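4.2 시뮬레이션 환경 설정: 블록 가림 과제

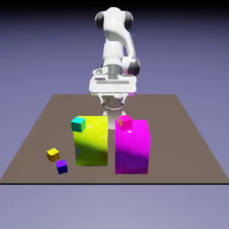
Priranden 쪽 사용자 Unow 팀에서는 이 과제를 처음 돌릴 때 큰 블록의 배치까지 매번 무작위로 바꾸었더니 실패 원인을 가려낼 수 없었다며, 기준 실험이 끝날 때까지는 큰 블록을 고정해 두라고 전해 왔습니다. 이 절의 순서는 그 의견을 반영한 것입니다.

이 절에서는 Hido 시뮬레이터에서 가림 조건의 파지 정책을 학습하고 평가하기 위한 장면을 설정합니다. 장면은 로봇 팔 1대, 큰 블록 2개, 작은 큐브 4개로 구성됩니다. 큰 블록은 장애물이자 받침대이며, 그 위에 놓인 큐브도 파지 대상에 포함됩니다. 4.1절의 설치와 라이선스 등록을 마친 뒤 진행하십시오.

장면 불러오기

1. Hido를 실행하고 [장면] 메뉴에서 [과제 템플릿]을 선택합니다.
2. 목록에서 '블록 가림'을 선택하고 [불러오기]를 누릅니다.
3. 시점을 '정면'으로 바꿉니다. 이 시점에서는 로봇이 탁자 건너편에 서고, 그리퍼의 일부가 큰 블록 뒤에 가려집니다.
4. 노란 연두색 블록과 자홍색 블록 사이에 좁은 틈이 있는지 확인합니다. 두 블록이 맞닿아 있으면 [배치 초기화]를 누릅니다.
5. 작은 큐브의 배치를 확인합니다. 기본 배치에서는 큰 블록 위에 하나씩, 탁자 면에 두 개가 놓입니다.

참고: 분홍색 큐브는 아래쪽 자홍색 블록과 색이 거의 같습니다. 색상만 사용하는 분할기에서는 두 물체가 하나로 묶일 수 있으므로, 관측 설정에서 깊이 채널을 함께 켜십시오.

주의: 큰 블록의 충돌 속성을 끄지 마십시오. 그리퍼가 블록을 통과한 시도까지 성공으로 기록됩니다.

무작위화 설정

1. [무작위화] 탭에서 '큰 블록 위치'를 '고정'으로 둡니다.
2. '큐브 위치'를 '무작위'로 바꾸고 이동 범위를 40mm로 입력합니다.
3. '조명'과 '재질 광택'은 기준 실험에서는 끕니다. 광택이 켜져 있으면 블록 표면의 반사와 하이라이트도 관측 영상에 들어갑니다.
4. 시드를 기록한 뒤 [적용]을 누릅니다.

기준 평가 실행

1. 정책 파일을 지정합니다. 비교용으로는 MacPherson 기준 정책이 함께 설치되어 있습니다.
2. 에피소드 수를 100으로 설정합니다.
3. 에피소드당 최대 스텝을 80으로 설정합니다.
4. [평가 시작]을 누릅니다. 평가 중에는 시점을 바꾸어도 결과에 영향을 주지 않습니다. 정책은 화면 시점과 별개인 관측 카메라를 사용합니다.
5. 평가가 끝나면 결과 폴더에서 가림 조건별 성공률 표를 엽니다.

참고: 성공률은 대상 큐브를 들어 올려 유지한 경우만 집계합니다. 들어 올리는 중에 다른 큐브가 큰 블록에서 떨어지면 '교란'으로 따로 표시되며, 성공 여부는 바뀌지 않습니다.

주의: 이동 범위를 기본값보다 크게 잡으면 큐브가 받침 블록의 윗면을 벗어난 상태로 생성될 수 있습니다. 로그에 '초기 배치 불안정' 경고가 나오면 해당 에피소드를 제외하고 다시 평가하십시오.

기준 실험을 마친 다음 큰 블록의 위치를 무작위로 바꾸려면 4.3절로 이동하십시오.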